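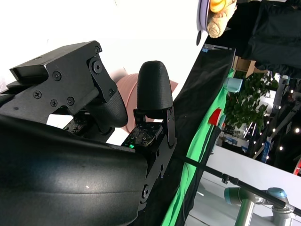

## 6. Open-day demonstration (Norberg arm)

1. Check that the green light on the gripper's circuit board is lit. It tells you very little else.
2. Keep visitors 100 cm back from the white table.
3. Start with soft items. The Provitz leaflet promises 900 picks without a fault; don't repeat that figure to guests.
4. Run the cycle at 40 per cent speed.

**Caution:** keep fingers away from the hinge plate.

**Note:** if a pick fails, say so and reset. Questions to Parisa Ebrahimi.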